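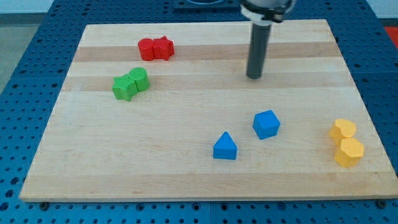 El banco de pruebas de empuje sigue montado sobre la mesa perforada del fondo y este mes ha recibido casi todas las horas de taller. La tarea es sencilla de enunciar: un brazo sin pinza, con un cilindro por herramienta, tiene que llevar piezas sueltas de un punto a otro del tablero sin levantarlas. El tablero es de arce claro encolado por tiras, y las piezas se colocan por parejas de color: las dos rojas en contacto, un cilindro y una estrella; las verdes, las mismas formas en orden inverso; las azules, con un pequeño hueco entre el prisma triangular y el pentagonal; en amarillo, un corazón y un hexágono. El contacto entre piezas es lo que complica el asunto. Empujar una sola equivale a resolver un rozamiento; empujar una que toca a otra obliga a decidir primero por qué cara se entra.

El control corre sobre Prinach, el planificador que mantiene Ngọc Lương en el repositorio del grupo. La versión de enero dejaba la punta a una altura fija y confiaba en que el tablero fuera plano. El nuestro no lo es: comprobado con regla y galgas, tiene una flecha de 2 mm en diagonal. Con la punta demasiado baja el cilindro roza la madera y el lazo de par se dispara; con la punta alta, el empuje queda por encima del centro de la pieza y las más esbeltas vuelcan. La corrección consiste en un mapa de alturas de 21 puntos, tomado por palpado antes de cada sesión e interpolado después. El palpado dura menos que preparar un café y se puede omitir si no se ha movido el tablero.

Sobre la herramienta. El cilindro va unido a la muñeca mediante un collarín en dos colores, blanco y negro, cuyos planos están en la carpeta Akande. La primera versión, impresa de una sola pieza, cogía holgura a las pocas horas -- se notaba como un chasquido al invertir el sentido de empuje. La actual aprieta con dos medias cañas y tornillería métrica corriente. Conviene reapretar en frío y no pasarse: el plástico cede antes que la rosca. Quien quiera reproducirla debe respetar el redondeo de la punta. Una punta plana se comporta bien en el centro de una cara larga, pero engancha en los entrantes de la estrella y arrastra la pieza de vuelta al retirarse.

Resultados. Se han registrado más de 200 empujes, repartidos entre todas las formas y sin descartar los fallidos. El criterio de éxito es que la pieza termine dentro de la zona marcada por software, con cualquier orientación. El hexágono es el más dócil. El corazón gira siempre hacia el mismo lado si se le empuja por el vértice, y ese giro es lo bastante repetible como para incluirlo en el modelo. El triángulo da resultados malos cuando está de pie, por la base estrecha, y aceptables cuando está tumbado. La separación de parejas en contacto sigue sin resolverse: el planificador tiende a entrar por la línea de unión, mueve ambas piezas y da por buena la maniobra. La penalización que añadió Ngọc reduce el problema en los prismas de caras planas; en los cilindros apenas se aprecia, dado que ruedan sobre la vecina.

La visión no ha dado trabajo. Los colores saturados se segmentan por umbral en tono y saturación, con la excepción del amarillo, que es pálido y se acerca demasiado al de la madera cuando entra luz de tarde. De momento se baja la persiana. Hay una rama de Pridard con un clasificador entrenado que evitaría el apaño, pero consume más memoria de la que tiene el ordenador del banco y queda aparcada.

Pendiente para las próximas semanas: limitar la velocidad de aproximación a 50 mm/s en los últimos centímetros, escribir la rutina de separación por giro y pasar el registro al formato Farnumon, que guarda par y posición con la misma marca de tiempo. Los ficheros de impresión de las piezas, con la textura superficial incluida, están en la misma carpeta que el collarín. Si alguien dispone de una plancha de madera más estable que la nuestra, del mismo tamaño o algo mayor, que lo diga en la lista de correo antes de que cepillemos esta.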